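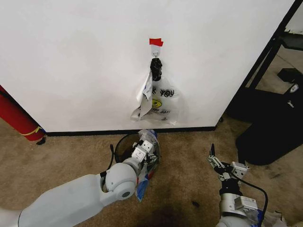 ok budget thread. equipment request for next year is due at noon and I have been putting it off since February, so you all get to watch

total I'm allowed to ask for without a second signature: 2,138. dollars. for two arms, spares, and everything the arms touch. yes I know

first line is fingers. we go thru fingertip pads like pencils. the Gradau ones are softer and grip thin plastic better but they wear out way faster. Titska pads are harder, last longer, slide right off a grocery bag

and thin plastic is most of what we're doing right now. bags, wrappers, little trash bins. no rigid edges anywhere. last year's budget was written for blocks and cups so none of the numbers carry over

asked Oberholzer for a quote on a full spare gripper. 685 before shipping. that's one. one!! for one side

so do I buy one spare and swap it to whichever arm is down, or zero spares and put it all in pads and screws. leaning one spare. left and right take the same gripper on our setup so at least thats easy
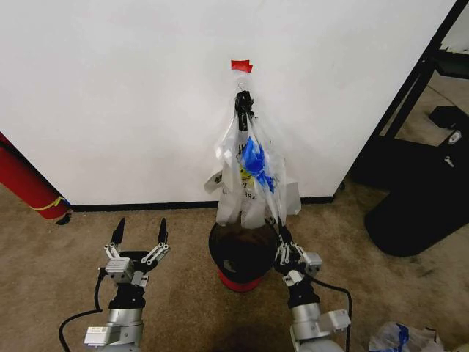

second line, cables. please budget for cables. I put zero last time and we ended up borrowing from another bench for weeks

what I want is the sleeved kind with the right angle plug so it stays close to the arm. Gelwood sells them in two lengths, get the short one, I got the long one once and it was a mess on the carpet

third line is consumables and this is where purchasing always writes back. "why do you need 100 plastic bags" because they stretch!! the handles go, the film gets soft, and then you're practicing on a bag no real person would have in their kitchen

put 60 down for bags, bin liners, wall hooks, tape. dollars again. Thaddäus Prantl (he signs these) told me to call it "test materials" and not "trash" and I think hes right, it went through much faster the year he did that

also adhesive hooks belong on the list by name. don't let anyone tell you to just grab some from the supply closet, the supply closet has pushpins

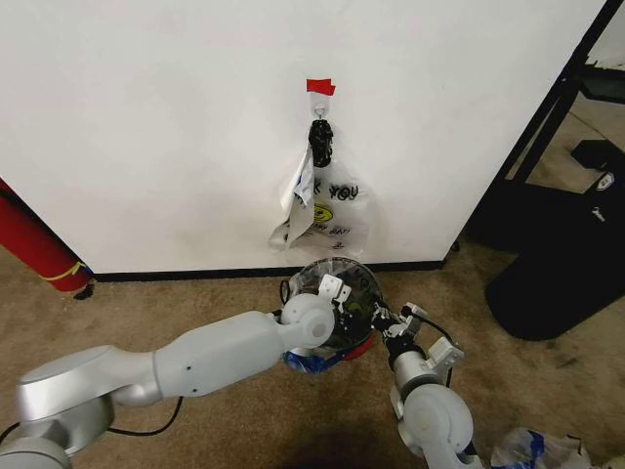

things I'm cutting: second monitor, nicer tool cart, the foam floor tiles. floor tiles hurt a little. maybe if Oberholzer comes down on shipping

not cutting: service visit. tempting becuase it's the one line where you get nothing in a box. did that two years ago and lost a wrist joint right before a demo

someone asked about leasing. looked at it. the monthly is fine but they want the arms back in "original cosmetic condition" and lol

ok 11:40, form is open, the dropdown has no category for grippers. picking "other lab hardware." if you have a better one tell me in the next ten minutes

sent. forgot the tape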